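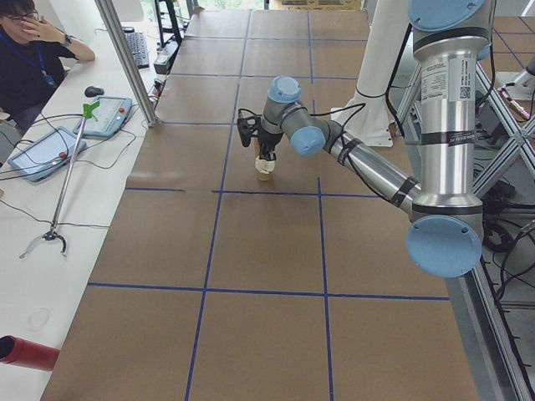 Gripper holding a small cup over the taped table.

Recording Techniques 2, Unit 4: Recording a Small Group in One Room
Instructor: Soon-im Han

Read this before the studio session in May. Bring it with you, since the patch list at the end is the one we will use.

Why one room

Most of you learned to record one instrument at a time, with everybody else on headphones or not there at all. In this unit the whole group plays together and we keep the take. Singer, upright bass, acoustic guitar and a drummer on brushes, all in Studio B, no booths. Every mic will hear every instrument. That leak between mics is called spill, or bleed, and most of what follows is about making it sound good.

Spill and pickup patterns

An omni mic hears the same level from all sides. A cardioid hears best from the front and least from directly behind. A figure-8 hears front and back equally and almost nothing from the two sides. The side rejection of a figure-8 is deeper than the rear rejection of most cardioids, and it holds up better in the low end. When the guitarist sings, a figure-8 on the guitar with its side aimed at the mouth will separate the two better than a cardioid will.

Look at the off-axis sound as well as the amount of it. Some cardioids turn dull from the side, and drums coming into one of those will sound like drums behind a blanket. Once that is on the vocal track you can't take it off. A mic that picks up more spill with a flatter response is often the better choice.

Distance

Each time you double the distance from a source, the direct sound drops by 6 dB outdoors. Indoors it drops by the same amount, but the reverberant sound stays where it is, so the balance between the two changes. Moving a mic from 6 inches to 12 inches is a large change. Moving it from 6 feet to 6 and a half feet is a small one. Make your first adjustments by moving players and mics, and leave the EQ alone until the end of the hour.

The 3:1 guideline says that if a mic is one foot from its source, the next open mic should be at least three feet from the first. It keeps the worst comb filtering down when two mics are mixed at similar gain. It does not apply to a stereo pair on one source, and students misuse it that way every year.

Delay between mics

Sound travels 1,130 feet per second at room temperature, so one foot is a little under a millisecond. If the snare is 8 feet from the vocal mic and 3 feet from the overhead, the vocal mic hears it more than 4 ms later. You don't have to line these up in the computer. Listen first with the polarity switch in each position on every channel, and write down which one has more low end.

Case study: the Hernari session

We will listen to two takes from a session Fanni Győri engineered at Nenside. Take one has the drums behind gobos in the corner and the singer at the far wall. Take two has everybody in a circle with the gobos put away. Same song, same mics, same preamps.

In take one the vocal is cleaner when soloed, but the drums sound late and distant in the mix. In take two the soloed vocal has a lot of brush noise on it and the mix needed very little work. Győri's notes say the drummer also played more softly once he could hear the singer without headphones. Keep that in mind when you set up.

Levels

Record at 24 bits with peaks at -12 dBFS or lower. Get the loudest passage of the song from the group during the line check, and expect the real take to be louder. No compression on the way in for this unit.

Patch list, Studio B

1. Vocal: large condenser, figure-8, null toward the drums
2. Guitar: small condenser, cardioid, 12th fret, 10 inches
3. Bass: ribbon, 14 inches from the bridge
4. Drum overhead: ribbon, mono, 40 inches above the snare
5. Kick: dynamic, muted unless needed
6. Room: omni, 9 feet back, head height

Backlund preamps on 1 through 4, console preamps on 5 and 6. Phantom power is off for everything until the ribbons are patched and checked.

To hand in

A floor plan with distances marked, a rough mix using faders and pan only, and one page on what you moved and what changed. Mixes go in the Cinum folder under your group number. Name the file with the song title and the take.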